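Folding vs. just dropping cloths in a basket, does it matter?

Posted in Home & Laundry – 2374 views

Boltero

So I finally got one of those shallow white plastic baskets with the holes all over and the gray handles, and I love it, but I can't settle on how to use it. I keep printed cotton cloths in it (dish drying, wiping up after the dog, wrapping bread, you name it). When I fold them flat they look great for a day or so and then somebody pulls one from the bottom and the whole stack slides into a heap.

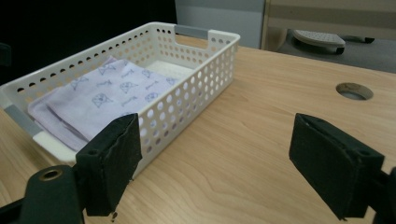 I've also tried rolling them, and the rolls just come undone because the basket is so low. My sister-in-law says to quit fussing and throw them in. I'd be fine with that, except I hate ironing and I don't want to grab a wrinkled cloth when company's over – is there some fold that stays put? And do I need a liner on the bottom, or is that overkill?

Teteo

Fold to the size of the basket, that's the big thing! Most people fold too small and then the pile has room to wander. I lay the basket next to me, fold the cloth in half the long way, hold it up against the inside to check, and then fold again so it comes close to both walls. Press the air out with your palm and put the folded edge toward the side you grab from. One pull, one cloth.

As for a liner, I use one. A thin flat pad keeps the holes from leaving little round dents in the bottom cloth, which drove me nuts until I started doing it. Wash it when you wash the cloths.

If it's for everyday wiping I wouldn't bother with any of this, though. I keep the nice ones folded and the rest get dropped in however they land.

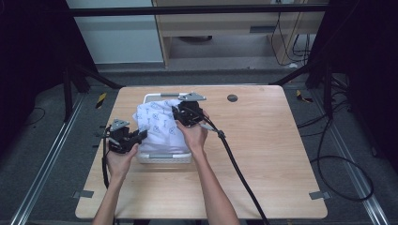
Sopacua disagreed with me on this in another thread and said dropped-in cloths take up twice the space and you end up needing a second basket, so I guess it depends how many you own. I have 11 and it's never been a problem.

Storo

just get a taller basket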